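Ullon Mugs, README

Ullon Mugs is a set of 2,000 labeled photographs of ordinary mugs on tables and trays. The set was put together for people working on grouping, sorting and clearing up, where the cups seldom match and seldom stand in a neat row.

Contents

photos/ holds the pictures, one folder per table setting
labels/ holds one text file per picture, with the same base name
mugs.txt lists all 18 mugs by short name, outside color and inside color
settings.txt lists the table coverings and trays
CHANGES is the running list of corrections

The mugs

All 18 came out of kitchen cupboards or from the secondhand shelf at Temura. Nothing was bought new. Some are glazed one color inside and another outside, and for those the inside color comes first in the short name, so green-cream is green inside and cream outside. Plain mugs get one word. Two creams were too close to tell apart in evening light and are written cream-a and cream-b in the early folders. From folder 7 on they are both just cream -- see CHANGES.

Chips and stains are not labeled. If a mug broke it was dropped from later settings and kept in mugs.txt with the word "retired" after it.

Labels

Each line in a label file is one mug: short name, then upright, tipped or upside down, then handle direction as a clock hour. A handle that can't be seen is written as 0. A tipped mug gets a second clock hour for the way its mouth faces.

On-tray is yes if any part of the base is over the tray. For a tipped mug, use the body in place of the base. This rule changed once, early on, and the first 1,000 files were gone over again by hand to match it.

Small items that are not mugs get the word "other" and nothing more. We tried naming them and gave up after the spoons.

Table coverings

Floral prints are harder than plain cloth. Orange petals next to an orange mug gave the most label errors in checking, and gray leaves next to a gray mug came second. Please report results on plain and printed settings separately. A single number for both hides most of what is interesting.

Known problems

Handles in the back row are often hidden and so the 0 value is overused.
Lavender, gray and pinkish mugs were named differently by different labelers. Treat those three names as one if color matters to you.
The Jundell tray is listed in settings.txt under two spellings.
Files with a trailing space in the name will trip some unpackers on older systems.

Use

Free for teaching and research. If you pass the set on, keep this file with it. Corrections go to Rhona Shearer, who keeps the labels. Questions about the mugs themselves, or about which folder has which setting, go to Fernanda Vilela. 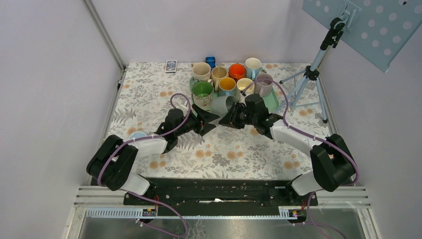 Serrano, Mar 4, 2008

Green tray on the floral print, mugs bunched together, bare tray mostly at the right end. The whitish-gray one at the front is tipped, mouth to the right. Green-cream has its handle up and to the right. The boxed deck of cards near the back edge is "other", and so is the small dark blue thing behind the cream and beige mugs.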